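Memell canvassing app: a season on the doorstep with it

Our branch used Memell for the whole of the local campaign, from the first leaflets until the polls closed at ten at night. I was the one who set it up, so I saw both the back end and the pavement. What follows is meant for other small branches deciding whether to pay for it.

We are not a big operation. Brivton ward has two seats, and we stood two candidates, Ona Butkienė and Edgars Rimkutė. Before this year we worked from printed street sheets on clipboards. Someone typed the answers into a spreadsheet afterwards, usually late and not always correctly.

What it does

Memell takes your copy of the electoral register, sorts it into walking routes and puts each route on the canvassers' phones. At each door you tap the name of the voter and record how they say they will vote, how firmly, and whether they want a postal vote form, a lift or a call back. The results go to a central page where the agent can see them. On polling day the same list is used for knocking up, with those who have already voted taken off as the numbers come back from the tellers.

It also has a casework section, a leaflet delivery map and a survey builder. We used the casework section a lot, the map a little and the survey builder once.

Setting up

The import took me an evening. The council sends the register as a spreadsheet with its own column names, and Memell asks you to match each one to its own fields. Most of that was plain enough. The trouble was flats. Any address with a flat number in a separate column came in as one building with all the voters piled together, and I had to merge two columns by hand and start again. The help page covers this, but under "Dwelling format", which is not where I looked first.

You should also check the polling district boundaries. Ours were right except for one side of Juška Road, which had been put in the next ward. I corrected it by drawing a box on the map. The monthly register updates went in without any fuss after that.

User accounts are simple. You choose whether a person can see one route, a whole district or everything. I gave most people one route at a time and that caused no complaints. Access ends when the route is closed, and I was glad of that when it came to data protection. Anyone who has found an old street sheet in a coat pocket in November will see the point.

On the doorstep

The screen is good. Large type, dark letters on a pale background, and it can be read in sunlight. House numbers run in the order you walk, odds up one side and evens back down the other, and you can switch to zigzag for quiet roads. Recording an answer takes two taps if you skip the notes.

The notes are the weak part. The box is small and the keyboard covers half of it. Erzsébet Bodnár, who has canvassed here longer than any of us, gave up on it and carried a notebook, and then read her notes out to me over the phone. She was quite right that a conversation about the bus timetable does not fit into a box that size. Voice dictation works if your phone has it, though you feel odd talking about someone at the end of their own path.

It coped with poor signal better than I had expected. The bottom of the ward has almost none, and answers recorded there were kept on the phone and sent later. We lost one batch, when a canvasser logged out before it had gone through. There is a warning when you do this, in small grey letters. It ought to be red and it ought to stop you.

Battery use is heavy with the map left open. Use the list view and take a charger.

The agent's page

Vaida Navickas was our agent and spent more time on this page than anyone. It shows contact rates by street, the balance of support, and how old each answer is. The last of these mattered most to her. A "firm" from four years ago is not worth much, and Memell fades old answers so that you can tell at a glance which parts of the ward you are guessing about.

By the close of the campaign we had 1116 recorded conversations, far more than our spreadsheets ever held. I would not claim the software did that. We had a contested ward and decent weather. It did mean the conversations were all in one place and could be read by someone other than the person who wrote them down.

The page offers a predicted vote share as well. Ignore it. It treats every voter you have not met as though they were like the ones you have, and the people who open the door to you are not a fair sample. Ours had us winning both seats comfortably. Ona got in and Edgars did not, and there was nothing comfortable about either result.

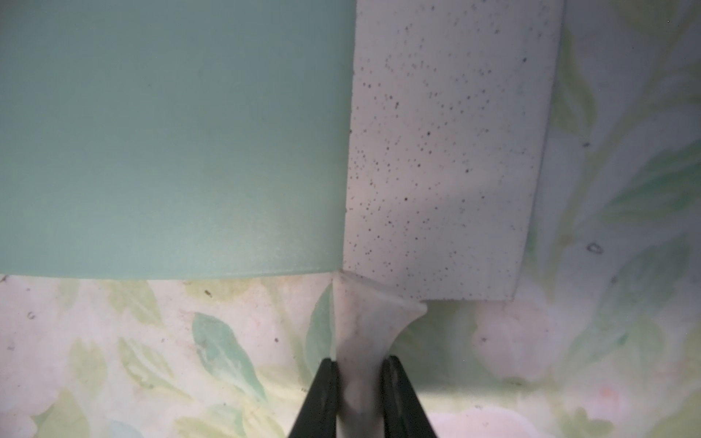 Polling day itself went well in the main. The tellers sent in numbers from the polling stations, Vaida's team entered them at the committee room, and the knocking-up lists shrank on people's phones as they should. In the early evening rush the lists took up to 2 minutes to refresh, and a few voters were called on after they had already been. They were polite about it. We kept a paper set in a folder in case the whole thing fell over, and I would still do so.

Compared with Flidelano

Mārtiņš Jankauskaitė, from the neighbouring branch, uses Flidelano and let me try it over a couple of sessions. It has a better notes screen and a proper search, so you can find every voter who mentioned parking. It is slower to load, the walking order is poor, and the knocking-up part is sold separately. For a branch that does casework all year and only a little canvassing, I think it is the better choice. For a hard campaign over a short period, I would take Memell.

Cost and support

You pay by the size of the electorate and the number of months. There is no charge for extra users, which suits a branch where people turn up for one evening and are not seen again. You can pause the account between elections and keep the data, but the casework section is closed during the pause. Ona now has a steady stream of casework as a councillor, so we have kept paying. I think the pause should leave that section open to read, at the very least.

Support is by email. I wrote to them twice. The question about flats was answered the same afternoon with clear steps. The one about the lost batch took longer and came down to telling canvassers not to log out.

Worth buying?

For a ward that is being fought properly, yes. It saved Vaida the typing and it gave us a truer picture of which streets we had neglected, even if the prediction on top was nonsense. For a ward where you put out one leaflet and hope, clipboards will do and cost nothing.

If you do take it, import the register well before you need it, look hard at the flats, and have everyone try a practice route at home. Show them the sync button, then show them again. We are keeping it for the next round, with Erzsébet's notebook alongside.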